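### 3.2 Hallways as rooms in their own right

Most studies of small homes treat the hallway as leftover space. It gets a width, a door swing and perhaps a note about lighting, and then the authors hurry on to the kitchen. We think this is a pity! When we asked residents of the Castetti and Steltari buildings to keep a diary of where they spent their time at home, the hallway turned up again and again: phone calls, shoe tying, long goodbyes, children lying on the floor with a book while dinner was cooking next door.

The diaries covered 48 apartments over 4 weeks. Residents wrote in them whenever they liked, with no set form, and the entries are wonderfully uneven. Some are a single word. Others run to a full page, and one household in Steltari drew a map of who stood where during a birthday party. Altogether we collected over 700 entries that mention a hallway, an entry or a doorway, and we coded each of them by activity, time of day and the features of the space that the writer brought up without being asked.

Flooring was the feature mentioned most. Residents with tile talked about it warmly and in great detail, especially the large-format kind laid in two shades. Several used the pattern for games or for lining up furniture on moving day. We were also struck by how often people described the floor as "going through" a door. When the same surface carries on into the next room, residents tended to write about the two spaces as one, and they were more likely to leave the door between them open during the day (Figure 3).
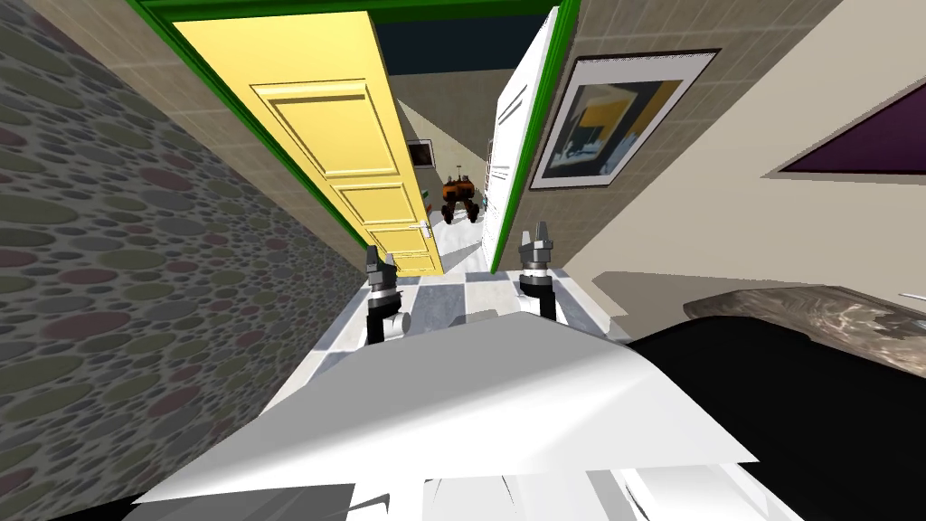
**Figure 3.** A checkered tile floor in white and pale gray continuing from a narrow hallway through the doorway.

Where the flooring changed at the threshold, the diaries read quite differently. People wrote of "going into" the bedroom or "coming out" to the hall, and doors were more often reported closed. This fits nicely with what the Kaushik survey found in older row houses, although that survey dealt with thresholds raised above the floor and ours were all flush. We did not expect such a small detail to show up so clearly in everyday language, and it quickly became our favorite part of the coding work.

Door color came up less often, but in an interesting way. Residents with pale doors rarely named the color at all. They spoke of light, or of the hall feeling wider in the afternoon. Residents with dark doors named the color almost every time. Two coders worked on these entries separately and compared notes each Thursday. Their disagreements were mostly over whether a remark such as "nice and bright by the door" should count as a comment on the door, the daylight or both. We settled on both.

An open door also takes up room, and in a narrow passage this matters a great deal. Diary writers described turning sideways, backing up with laundry, or waiting for someone else to pass. The Harkance guidelines for compact housing treat the door swing as a clearance to be kept free. Our residents saw it more loosely, as a spot where people pause and talk.

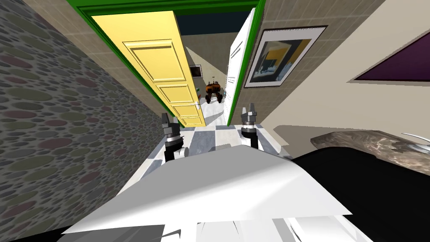 ### 3.3 Follow-up interviews

In March we invited all the diary households to a short interview, held in their own hallway whenever they agreed to it. Each conversation lasted 45 minutes and began with the resident choosing one diary entry to read aloud.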